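Sorting the junk drawer tools, quick version

Dump everything on the bench. Yes all of it. Mine is butcher block so I wipe it first, crumbs and all.

Pile by job: grippers, drivers, cutters. Anything rusty gets 75 minutes in vinegar, then a scrub with 280 grit. Doubles go in the Clevonton swap box.

Handle color helps alot. Reds together, blues together, black last. 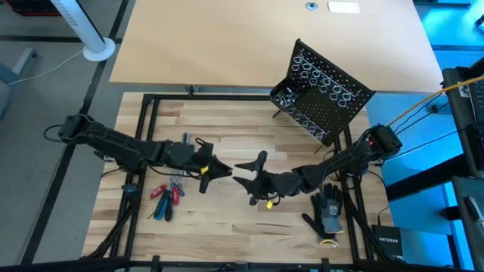 Then wipe the handles, drop of oil on any joints. Heavy stuff goes back in the drawer first, thin tips facing the back. Label teh front. Done before lunch.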